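Section 6. Working near the two-arm table unit: rules for liquids and glass

Vendville site guide, revised 18 July 2024

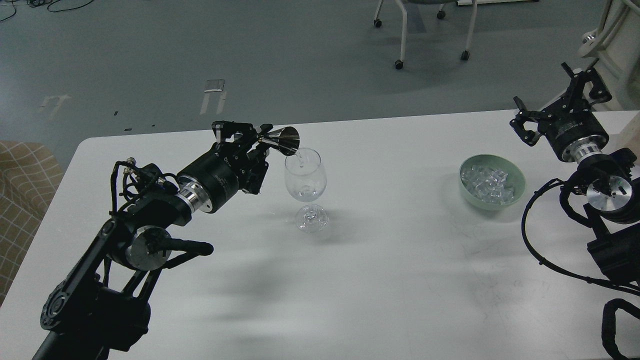 The Pace handbook says the unit is "suitable for shared spaces". Treat that as sales talk until you have done the checks below on your own table. A certificate covers the arm as it left the factory. It says nothing about stemware, ice or the person who wipes up.

Before you start

1. Read the risk sheet for this task. If it was written for a different gripper or a different glass, it does not count. Write a new one.

2. Mark the reach of both arms on the floor with tape. Renew the tape when it wears.

3. Press each emergency stop in turn and watch both arms. One stop that halts one arm is a fault. Log it as code 353 and go no further.

4. Lead cables away from anywhere liquid can run. A loop near the wrist must have enough slack for the full swing of the joint.

Running the task

5. Use water for the first runs, whatever the recipe card says.

6. Keep hands off the table while either arm has power. An arm that is standing still may only be waiting.

7. Set the grip force with the tool you intend to use. The Daton default, profile 481, was chosen on a solid test block and tells you very little about a thin metal measure or the rim of a glass.

8. If a glass breaks, stop both arms, cut the power at the wall and clear up by hand with gloves on. Do not ask the arms to help.

CAUTION: Ice on the floor is a slip hazard inside the taped area and outside it. The speed limiter does nothing about this.

NOTE: Ullier form 892 asks you to tick "safe for unattended use". Leave the box blank. We have yet to see a test that would justify the tick, and a clean run in May is not a test.

After the task

9. Park both arms, switch off, then dry the table. Look under the joints as well.

10. Enter spills and near misses in log 524, small ones included. An empty log will be queried at the next review.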